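Fimlow Garment Handling Package
Two-arm workcell and training method for folding cloth

We use cookies to remember your language and region. Accept | Settings

The Fimlow package pairs a two-arm station with the policy training method developed at Gernano by Doina Živković and Amra Georgiev. It is sold to labs and laundry automation groups that need a working baseline on long garments with sleeves.

Method

The policy is trained by imitation from operator demonstrations. The release set holds 3741 demonstrations over 12 garment types. Each demonstration is split at the regrasp points, and the segments are labeled by grasp location: collar, shoulder, cuff, hem. The network takes an overhead view and one view per wrist, and predicts a short block of joint targets for both arms together. Predicting the arms separately gave more dropped hems in our tests, so that option was removed.

Striped fabric is used for much of the evaluation. Stripe direction shows how far one layer has shifted over another, and an operator can score the offset without touching the cloth. 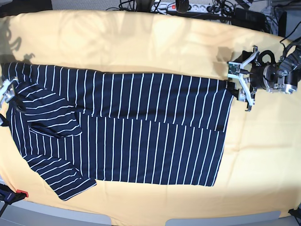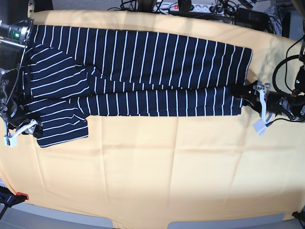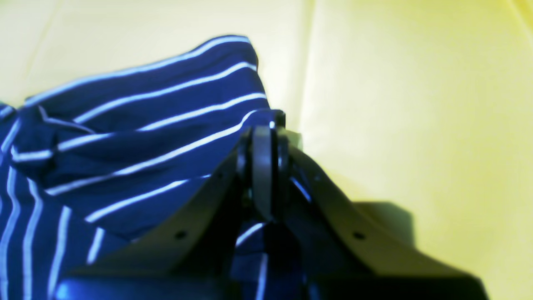 Navy striped fabric on the yellow work cloth, two views over the table and one from the wrist.

Evaluation

A trial starts from a garment dropped on the table by hand. It counts as a success if the final outline fits the template and no sleeve is left outside it. In the current release 2118 trials were run with the wrist views enabled. A further 2000 were run with the overhead view only. Most failures in the second group came from the gripper closing on one layer where two were needed. Scores by garment type are in the Bullex report supplied with the software.

Setup notes

Clamp the work cloth at the table edge before calibration. Use a plain cloth that contrasts with the garment. Keep lighting fixed between demonstration and test; strong highlights on the cloth lower the accuracy of hem detection.

Supplied items

Policy weights and training code, the demonstration set, wrist camera mounts, and the Ionescu calibration tool. Arms and table are quoted separately.

Page revised 2021-12-16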